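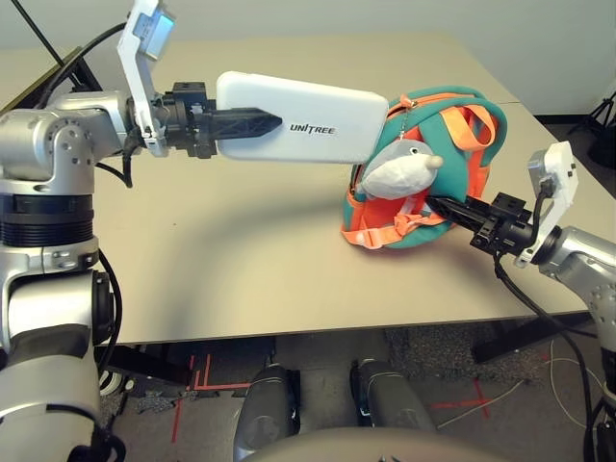 Mochilas pequenas, cores enormes

Já repararam como as mochilas infantis voltaram a ter coragem? Depois de anos de cinzento e azul-marinho, o verde-azulado com laranja anda por todo o lado, e ainda bem! Passei boa parte de outubro a encher e a esvaziar modelos deste tamanho, e o par de cores continua a pôr-me bem-disposta. Na Laklow, a loja de Durnport onde comecei a procura, há uma parede inteira só com eles.

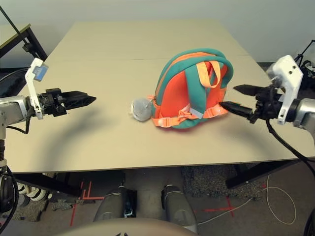 Última atualização: quarta-feira, 12 de dezembro de 2018

As costas contam muito. Gosto de alças largas, de uma pega grossa que a mão apanha sem procurar e, sobretudo, da fita de peito com fivela, que impede as alças de escorregar dos ombros (quem leva crianças à escola sabe do que falo). Vazia, uma boa mochila pesa cerca de 400 gramas.
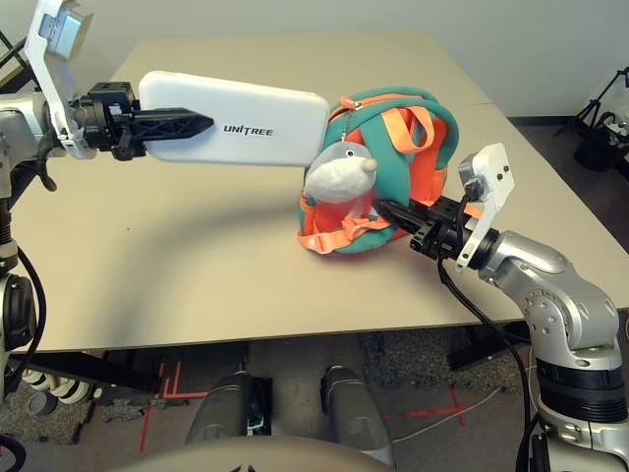
Verde-azulado, laranja e um peluche pendurado à frente.

E depois há os penduricalhos! Pompons, bichos de peluche, argolas: é aí que a criança decide. Convém prendê-los a uma argola de metal, longe do fecho principal.

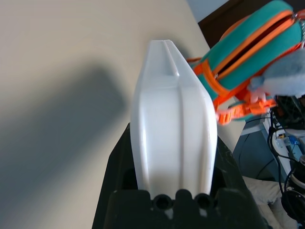

Para arrumar, começo pelas caixas rígidas, encostadas às costas, e deixo o casaco para cima. A bolsa da frente fica para os lenços e o lanche. Nódoas de iogurte saem com água morna e sabão, 20 minutos de molho e uma escova macia; as fitas secam sempre à sombra.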